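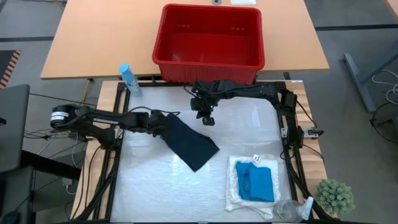
My tutor's first comment on the draft plan was that folding towels is something everybody can already do, so where was the project in it? Fair point! I'd gone in thinking the same, and then I spent an evening trying to write down how I fold one – and got stuck at "pick it up".

So the question became a small one: which surface and which order of folding gives the neatest stack? I called it Fidstead, after the street I lived on in first year, and the name stuck.

**What I used**

- a navy cloth and a white towel
- a red plastic bin for the finished ones
- crinkly plastic sheeting over a white surface
- a bare table, for comparison

I did 40 folds on each surface. Every fold began from a crumple, with the cloth dropped from elbow height, and I gave up on any that took longer than 30 seconds. A fold was "neat" if the corners met within a finger's width. (Yes, my finger. I did use the same one all the way through.)

**What I noticed**

The sheeting was a nuisance at first. It rucks up when you drag a towel over it, so I got into the habit of lifting the cloth clear, letting it hang and lowering one edge first. That turned out neater than dragging, and when I went back to the bare table I kept doing it, which rather muddles my comparison. I should have swapped surfaces every few folds.

White was harder for me than navy. I kept losing the edge of the towel against the white surface and had to feel for the hem, and my slowest folds were nearly all white ones.

Folding in half lengthways first beat folding in thirds, mostly in how well the pile sat in the bin. Thirds look lovely on their own, but the fat edge all goes to one side and the stack leans.

**Next time**

I'd like to try it again in October with something stretchy, a T-shirt probably, and get a friend to judge the corners. I'd also tape the sheeting down properly before starting.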